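Where the sweeping planner has got to

It's November, the heating at Tultthorpe is on its usual go-slow, and I've spent most of the month arguing with a planner about little red discs. The job sounds daft when I tell people: push the discs across a board, through the gap and into the tray. Pushing one disc is easy. Pushing a pile of them means guessing how the whole lot will slither and spread, and my first version guessed badly.

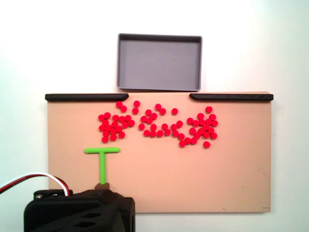
Meltow is the bit of software that picks each push. It used to treat the whole pile as one blob and aim for the middle of it, which is fine until the discs are in separate groups. With a left clump packed that tightly and a much thinner patch beside it, the average lands somewhere pretty useless! So now it splits them into groups first, scores a handful of pushes for each, and takes the best. I ran 3,000 simulated pushes over a weekend and threw away 799 of them because the T went straight into a rail (my fault, I'd left the rails out of the collision check).

Iolo Powell wrote the perception side, which we call Ulo, and he's very patient about my bug reports. Shadows were the latest one. The discs throw small soft ones, and where several sit close together Ulo kept merging them into a single lump. He's retraining with 300 more labelled pictures, and I'm not allowed to touch the thresholds until Monday.

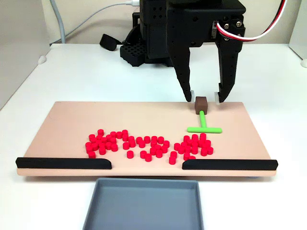
What's next

Grasp planning for the T, mainly. I want the approach to leave a bit more room either side of the cube before the fingers close, and I still need to log the pushes properly.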